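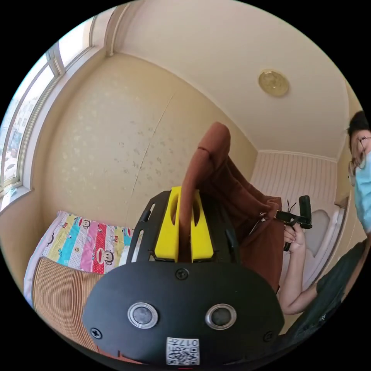
Cuaderno de taller, julio. Línea de recogida y doblado, centro de Coltavley.

Se inicia esta anotación con el reparto de tareas entre el personal de lavandería y el puesto automático, tal como quedó acordado con Turimton. El puesto asumirá el doblado de las prendas planas (sábanas, fundas, toallas); las prendas de punto y las de manga larga siguen en manos del personal hasta nuevo aviso. Son estas últimas las que motivan la mayor parte de las consultas. Con una prenda marrón como la que sujetan los dedos amarillos, una parte larga queda doblada hacia arriba y el resto del tejido cae en pliegues a un lado, y el programa de doblado vigente no contempla esa forma. El agarre a dos puntos, con la segunda sujeción en el borde de la prenda, se propone como base para el procedimiento nuevo.

Efectos sobre los puestos. Hasta ahora cada turno contaba con 6 personas en la mesa de doblado. Con el puesto automático en servicio, dos de ellas pasan a clasificación y revisión. No se modifica la categoría ni el horario. Se ha solicitado por escrito que la revisión conste como tarea propia en la hoja de turno, pues en el periodo de prueba se cargó a la mesa de doblado y las cifras de esta salieron peor de lo debido.

Cifras del periodo de prueba:
Prendas entregadas al puesto: 426
Devueltas a mesa para doblado manual: 153
De las devueltas, la mayoría eran de punto o llevaban cremallera. Falta separar ambos motivos – la hoja actual solo tiene una casilla.

Observaciones del personal. Se valora bien la reducción del trabajo repetitivo con sábanas. Se señala, en cambio, que al puesto manual llegan ahora casi únicamente las prendas difíciles, y que el ritmo exigido sigue siendo el anterior. La objeción es fundada. Se eleva a Festico la propuesta de fijar un ritmo distinto para la mesa mientras dure la transición.

Formación. El módulo de Cherkaoui cubre la parada y el rearme, pero no la retirada de una prenda retenida entre los dedos. Añadir ese apartado antes de la segunda tanda.

Pendiente:
– Casilla separada para cremalleras en la hoja de devoluciones.
– Confirmar quién autoriza el paso a manual a partir de las 14:00.
– Revisar la altura de la mesa de clasificación; dos quejas del turno de tarde.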